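Toy importer to change labels after Sorneck port delays

Tue 2 February

Soft toy importer Kettunen will move to a single sewn-in label on all of its plush lines after 866 cartons were held at the port of Sorneck over incomplete fiber content and tracking information.

The cartons were part of two shipments bound for the company's warehouse in Ullholm. Port inspectors opened a sample from each and found that the batch code on the toy did not match the code on the carton. In one of the shipments the filling material was also missing from the label. No fault was found with the toys themselves, and none had reached stores.

Kettunen has been given 40 days to correct the paperwork and relabel the stock. Goods not corrected within that period must be shipped back or destroyed at the importer's expense.

Valtteri Heinonen, the company's head of compliance, said the mismatch began when a supplier changed its numbering system and the new codes were entered only on the outer packaging. "The code on the toy is the one that counts in a recall," he said. "A parent does not keep the carton."

Under the new system, each toy will carry a label stitched into a side seam, listing the outer fabric, the filling, the country of manufacture, the batch code and the washing instructions. Hang tags will still be used for prices but will no longer carry any required information. The warehouse will scan a sample from every batch before it is released to stores.

Play food is among the product groups covered by the change, along with animals, dolls and crib toys. Plush vegetables such as eggplants and carrots are often sold in mixed sets, and items in one set may come from different production runs. Each item will therefore need its own code.

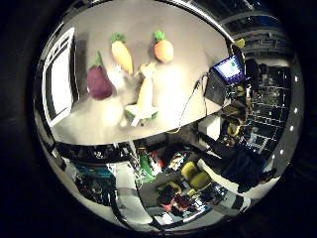

Effect on supply

Stores in the Arkar district, which take most of their stock from Ullholm, have been told to expect short deliveries of plush goods until the relabeling is finished. Board games, wooden toys and puzzles are not affected. Orders already paid for can be canceled without a fee.

Heinonen said the seam labels would add a small amount to the cost of each toy but that prices would be left unchanged through May. Stock already on shelves was checked against warehouse records last week and does not have to be withdrawn.

The port authority said it would inspect the relabeled cartons before releasing them. It has not set a date for the inspection.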